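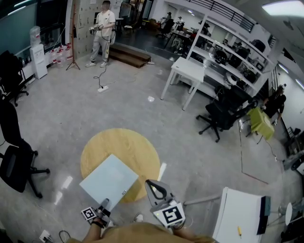 Service Sûreté des systèmes robotisés – Laboratoire Grandbridge

Saut de repère

Le saut de repère est un défaut de suivi qui touche les pinces tenues à la main et les bras robotisés localisés par marqueurs visuels. La position calculée de l'outil passe brusquement d'un point à un autre alors que l'outil lui-même s'est peu déplacé. Le défaut est sans conséquence tant que les données restent sur disque. Il devient un problème de sécurité lorsque la trajectoire enregistrée est rejouée par un bras, qui tente alors d'exécuter le saut.

Le terme est employé au laboratoire Grandbridge depuis l'incident du 17 juillet 2021. Les comptes rendus plus anciens parlent de « décrochage » ou de « fausse pose », deux expressions qui recouvrent aussi d'autres pannes.

Principe du suivi

Un marqueur carré noir et blanc est fixé sur l'outil. Le logiciel repère ses quatre coins dans l'image d'une caméra, en déduit l'orientation et la distance du marqueur, puis la position des doigts. Au laboratoire, ce calcul est assuré par le module Dizon, qui reçoit en parallèle les mesures de la centrale inertielle de la pince et fusionne les deux sources.

Lorsque le marqueur est vu de face et bien éclairé, les deux sources concordent. Lorsqu'il est petit dans l'image, très incliné ou en partie masqué, l'estimation visuelle se dégrade et Dizon devrait donner plus de poids à la centrale inertielle. Le saut de repère apparaît quand cette bascule ne se fait pas.

Causes

Trois situations ont été reproduites en essai.

La première est l'ambiguïté de pose. Un carré vu presque de face et de loin admet deux orientations voisines en qualité de calcul, et l'estimation peut passer de l'une à l'autre entre deux images.

La deuxième est le reflet. Un sol lisse renvoie l'éclairage du plafond sous forme de bandes claires. Si l'une d'elles touche le bord d'un marqueur dans l'image, un coin peut être placé au mauvais endroit. Les manipulations d'objets posés à même le sol y sont plus exposées que celles effectuées sur une table.

La troisième est la confusion d'identifiants. Deux outils portant par erreur le même motif sont traités comme un seul, et la position calculée alterne entre les deux. Le cas se produit surtout après un remplacement de marqueur, si la planche imprimée n'a pas été vérifiée.

Incident du 17 juillet 2021

L'incident s'est produit lors de la relecture d'une séquence de ramassage sur un bras Killwood. La séquence avait été enregistrée à la main le matin, sans anomalie signalée par l'opérateur. À l'image 3000, la position enregistrée faisait un écart de 49 cm vers le bas et vers la gauche. Le bras a suivi la consigne à la vitesse maximale autorisée, a heurté le bord du plan de travail et s'est mis en défaut de couple.

Orathai Thaweesak, qui supervisait la relecture, a actionné l'arrêt d'urgence. Elle se trouvait hors du volume de travail du bras. Personne n'a été blessé. Un doigt de la pince a été cassé et le capteur d'effort du poignet a dû être renvoyé pour étalonnage.

Le limiteur de vitesse du contrôleur était actif, mais il agissait sur les articulations et ne vérifiait pas la cohérence de la trajectoire. L'écart a donc été interprété comme un déplacement rapide et légitime. 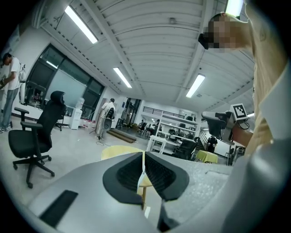
Patins nervurés d'une pince tenue à la main ; à droite, un bras robotisé muni d'un marqueur.

Analyse

L'enquête interne a été conduite par Virgilio Quiambao. Elle a établi que la centrale inertielle n'avait enregistré aucune accélération compatible avec le saut, et que l'information nécessaire pour le rejeter était donc présente dans le fichier. Dizon l'avait ignorée en raison d'un seuil de confiance abaissé en janvier, pendant des essais en faible lumière, et jamais rétabli.

L'examen des images a montré un reflet sur le coin inférieur du marqueur au moment de l'écart. Le même enregistrement, retraité avec le seuil d'origine, ne présente plus de discontinuité.

Le rapport relève aussi que la relecture avait été lancée sans passage préalable en simulation. Cette étape figurait dans la procédure avec la mention « recommandée ».

Détection

Le critère en usage est le test de Prullov, qui compare sur une courte fenêtre le déplacement visuel et le déplacement obtenu par intégration des mesures inertielles. Si l'écart dépasse le seuil sur 2 images consécutives, la portion est marquée comme douteuse. Au-delà de 6 portions douteuses, l'enregistrement entier est écarté et doit être refait.

Le test détecte mal les dérives lentes, par exemple celles d'un marqueur qui se décolle peu à peu de son support. Un contrôle visuel des fixations reste demandé avant chaque série.

Mesures adoptées

Le passage en simulation est obligatoire avant toute relecture sur un bras. Le contrôleur refuse désormais une trajectoire dont deux points successifs sont plus éloignés que ce que permet la vitesse maximale de l'outil. Les seuils de Dizon sont enregistrés avec chaque fichier, et toute valeur différente de la valeur de référence déclenche un avertissement à l'ouverture.

La première relecture d'une séquence se fait à vitesse réduite, une personne tenant l'arrêt d'urgence et aucune autre à portée du bras. Les marqueurs portent leur identifiant en clair au dos – la vérification se fait au montage, outil par outil.

Limites

Ces mesures concernent la relecture différée. Pour la téléopération directe, où la position de la pince commande le bras sans enregistrement intermédiaire, la fenêtre du test de Prullov introduit un retard jugé gênant par les opérateurs. Un filtre plus court est à l'essai ; il laisse passer certains sauts de faible amplitude.

Voir aussi

Arrêt d'urgence
Étalonnage des pinces
Marqueur fiduciaire
Module Dizon
Relecture de trajectoire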